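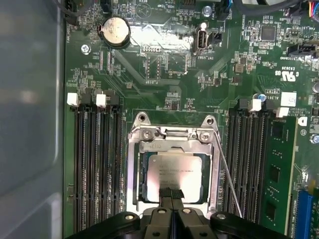 Figure 8.1 A processor in its socket, with memory slots on either side.

Chapter 8
The Processor and Its Socket

Tomos Foulkes repairs office computers at Craddock. When a machine comes in that will not start, he opens the case and looks at the board first. Much of what he needs to know is there to be read: the labels beside the connectors, the empty slots, the coin-cell battery in its holder.

This chapter covers the middle of the board. The processor sits in a socket and is held down by a metal frame — the lever at the side locks it. You will learn to open the frame, lift the processor out by its edges and seat a new one. Section 3 deals with memory modules and the latch clips at the ends of their slots.

Before you begin, unplug the power cord and put on your wrist strap.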